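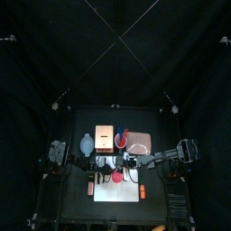

Table set at Prendulside, with the back row and the white sheet in place.

Prendulside Tabletop Kit Group
Minutes of the November meeting
Room 403, 6 p.m.

Chair: Harriet Ruiz-Ortega
Apologies: one received, from the Bornport site.

1. Minutes of the last meeting
Approved with one change. The storage shelf in item 4 should read "lower shelf." Tarnstead had asked for this twice and it is now corrected.

2. Kit contents
The group went over the table set, listed in the log as kit 2072. The back row is to stay in the order now used, from left to right: the light blue piece, the box with the slot, the cup with the red and blue utensils, and the lidded container. Bornport has been setting the box at the far end and was asked to move it back.

There was a discussion about the utensils. Tarnstead would like them laid flat beside the cup. Most present preferred them standing up in it, as they take less room and are easier to pick out. Agreed to leave them in the cup and look at it again in the spring.

The printed list still calls the light blue piece "dish, small." Two people had gone looking for something else in the cupboard as a result. Harriet Ruiz-Ortega will reword the entry.

Action: H. Ruiz-Ortega to send the new list to all three sites.

3. Metal ring
Bornport asked which way up the ring should be stored and whether the upright strip can be taken off. The strip stays on. Please do not try to bend it flat to get the lid of the storage tub closed. The ring goes in last, on top, strip upward.
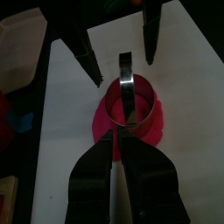 Photo: Prendulside Tabletop Kit Group / Karunaratne room

It was noted that the ring is the one part of the set with no spare. A price of $40 was quoted for a replacement ring and strip together. Some members thought this was high for one item. Agreed to get a second price before ordering.

Action: Bornport to ask for a second price.

The pink disc was also raised. Tarnstead's copy of the list has it under two names on two different pages. It will be called "pink round" from now on, and the other entry will be struck out.

4. Center of the table
The white rectangle goes in the middle with nothing from the back row resting on it. Work is to be done on the white area only. The question of whether to mark its corners with tape was put to the group. Three in favor, two against. Low-tack tape will be tried in the Karunaratne room first.

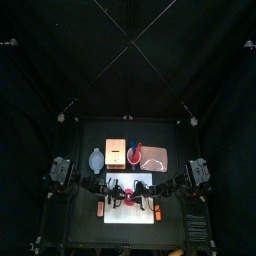

Karunaratne room: white board at center, round piece on it, four objects behind.

5. Clearing up
Reminder for everyone using the table on Sunday: wipe the white area, put the lid on the container, and return the tub to the lower shelf. The cupboard key goes back on its hook. It was found in a coat pocket last month and the morning group started late.

6. Any other business
Bornport offered a spare storage tub with a deeper lid. Accepted with thanks.
Tarnstead asked for labels in larger print. Agreed. Harriet Ruiz-Ortega has a roll left over.

Next meeting in the same room, at the same time. Items for the agenda to the chair by the Sunday before.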